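Sengar two-finger gripper kit: review after a grip fault

Rating: 3 out of 5

I bought the Sengar gripper kit in December to replace a pneumatic one on the small arm in our shop in Fesusville. We test returned household electronics, and the arm's job is to pick a unit off a stand, turn it for inspection, and put it down in a tray. Most of what we handle is plastic, light, and round somewhere.

The kit comes as a bag of linkage parts, a pair of black fingers with long slots in them, a motor unit, and a control board. Dirk Visser and I put it together in one afternoon. The printed instructions are good until the wiring page, where the drawing shows an older board with the connector on the other side. The holes lined up and no screws were missing. I would give the hardware four stars by itself.

For the first few weeks it did what we wanted. The slotted fingers give a little, so they settle against curved housings better than our old flat jaws did. The force setting runs from 1 to 100 and we kept it at 78 for almost everything.

Then it started dropping things. The first was a smoke alarm, which fell on the bench and cracked at the rim. Kamran Golestani was running the arm and said the screen still showed "object held" after the unit was on the bench. Two days later it did the same thing with a small speaker. In both cases the fingers had opened a few millimeters while the arm was turning, with no error and no stop.

We first blamed the finger surface and cleaned both pads with alcohol. That changed nothing. Raising the force to 92 made it worse, because the motor got hot and the drops came sooner in the shift. Keyvan Ahmadpour finally logged the motor current and found the cause. When the motor passes its heat limit, the board cuts the holding current to protect itself. It does not tell the arm. The "object held" signal comes from the last commanded position and is not checked again until the next open command.

To me this is a safety matter as well as a nuisance. Our parts are light, but the kit is sold for loads where a drop could break a foot. A gripper that lets go should say so, and the arm should stop. The manual mentions the heat limit in one line near the back and says nothing about the signal.

I wrote to Sengar support and got an answer from Parviz Babaei the next morning. He confirmed the behavior and sent firmware that raises a fault when the current is cut. He also told us to add a rest of 4 seconds between picks if the force is set above 80. I asked whether kits already sold would get a notice and have not had a reply to that part.

With the new firmware loaded, we went back to round housings, which had given us the most trouble. We grip them at the widest point with the face turned up, and I set the force back to 78.
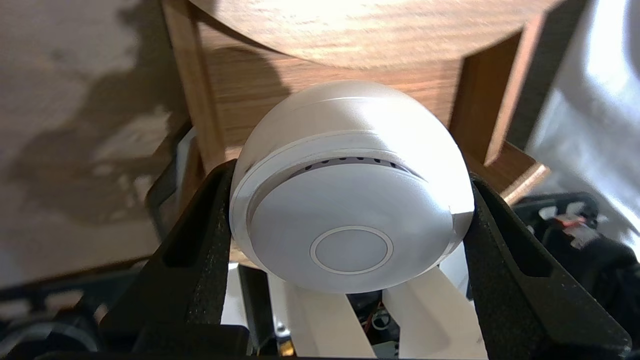
We ran 1,000 picks this way over several shifts. The fault came up twice, both times late in the day, and both times the arm stopped with the part still between the fingers. Nothing fell. The rest between picks costs us some output, but less than the broken units did.

A few smaller complaints. The fault clears itself once the motor cools, so you have to turn on latching in the settings or the arm will start moving again without anyone pressing reset. Turn that on before anything else. The firmware tool only runs on Windows. Replacement fingers are sold in pairs only, and Getedau, the dealer we use in Busbridge, was out of them when I called.

If you already own this kit, check the firmware version before your next shift and keep hands and feet out from under the load. If you are shopping for one, ask the dealer which version is on the board. Esmaeil Ansari, who runs our second bench, wants the same kit for his arm, and I have told him to order it with the new firmware already loaded.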